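The Gremdale Big Gray Bin, Six Months In

Filed under: Storage, Travel Stuff. Comments are open at the bottom.
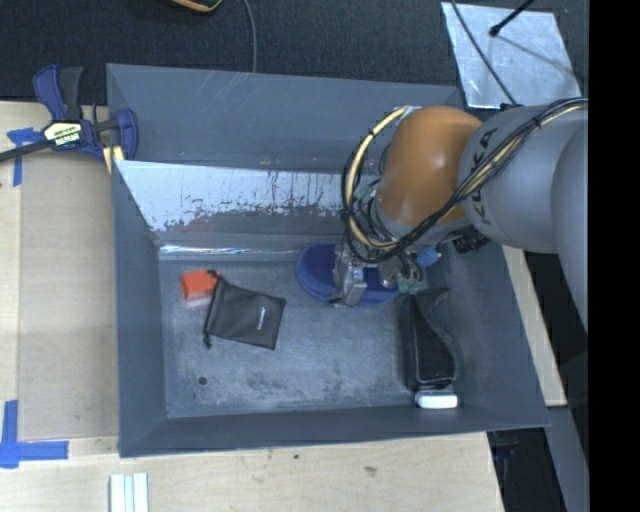 Navy case, black drawstring pouch and one orange-red block in the dark gray bin.

Okay, so I have been promising this one since February, when I mentioned in a post about hallway clutter that I'd bought a bin bigger than my suitcase and a few of you wrote in wanting to know which one. It's the Gremdale open bin, the large size, in dark gray. I've had it for six months now and I have Opinions.

Some background first. We have a small entry that opens right into the room where I work, and everything small and soft that comes into the house gets dropped there. Glasses cases, chargers, the little bags that other things come in, kids' blocks (so many blocks), gloves in winter. I used to have a row of pretty baskets from Trevico and they looked wonderful for maybe a week. The trouble with a small basket is that you have to stir it. You're late, you need your sunglasses, and you're up to the elbow in mittens!

My neighbor Yayra Ankrah was the one who talked me into going wide. She has two of these in her sewing room and her whole theory is that a bin should be shallow enough in use that you can see every single thing lying on the floor of it. You don't pile. You scatter. I thought that sounded like a terrible way to live, and then I tried it, and now I'm the person recommending it at birthday parties.

So, the good stuff. It's roomy. An oval case, a pouch and a block rattle around in there with loads of floor left over, and I can find any of them in about one second. There's no lid, which I was unsure about when I ordered and now wouldn't trade. A lid is one more thing to prop against the wall. It sits flat on my light wood work table without rocking, and it hasn't marked the wood either, although I do lift it when I move it because I'm fond of that table.

The color is a bigger deal than I expected. Dark gray hides dust very nicely, and bright things jump right out at you. An orange-red block in there looks like a traffic cone. Black things are harder. My drawstring pouch is black, and on a gloomy morning before I've had coffee I have reached straight past it more than once - the little light gray logo is what I look for now. Navy is somewhere in between. If most of what you own is black, maybe think about a paler bin. Gremdale does a cream one, but Yayra's sister has it and says you see every crumb.

Now the not so good. The floor scuffs. It scuffs if you look at it wrong! Mine has marks all over, and I'm not somebody who throws rocks into her storage. I tried a damp cloth, then dish soap, then one of those white eraser sponges, and the eraser did lighten a few of them but it also left a dull patch that bothers me more than the scuffs did. I've stopped fussing. It's a bin. But if you're planning to have it out where guests will admire it, lay a piece of felt in the bottom from day one and save yourself the irritation.

Second gripe is the size of the thing when it's empty. It doesn't fold and it doesn't nest with anything else I own. When we had people over in the spring I ended up putting it in the bathtub. Measure your shelf before you order, please, and then measure the doorway to the closet the shelf is in. (Ask me how I know.)

A word on the things inside, as somebody will ask. The oval case is an Ostia and it's a few years old. I love the raised rounded rim, which gives you something to grab when you're picking it up off a flat surface, and I wish more cases had it. The shape is good too, no corners to catch on a bag lining. It does take up more space in a purse than a slim one would, so I mostly keep it at home or in the car.

The pouch is from Jankauskaitė and I'm a bit less keen. I like the size and I like the plain look of it, but the cord is long and the ends flop out everywhere. I like a knotted end, it gives your fingers something to find, but I'd happily give up a couple of inches of cord. My friend Sarmīte Grīnberga cut hers shorter and melted the tips with a lighter, and hers behaves beautifully. I keep meaning to do the same. If you put a drawstring pouch in a bin with other stuff, point the cords toward a corner or they'll be wrapped around whatever is next door by lunchtime.

And the block is a block. It's a nice strong color and it belongs with the rest of the set upstairs, where it will return at some point this year.

Would I buy the bin again? Yes, and I'd get it in the same color. I'd skip it if your entry is really narrow, or if scuffs make you twitchy, or if what you want is somewhere to hide a mess, as an open bin hides nothing at all. For a drop zone on a table or a bench, though, I haven't found anything I like better, and I've been through more than four kinds of basket trying.

Scores, for those of you who skip down: room inside, great. Ease of finding things, great. Looks, fine when new, scruffy now. Storing it empty, poor.

Next up is the shoe rack, which I've already put together wrong once. If you've used the Gremdale with a felt liner, tell me what thickness you bought and whether it slides around, as I'm about to order some and the store has 172 kinds.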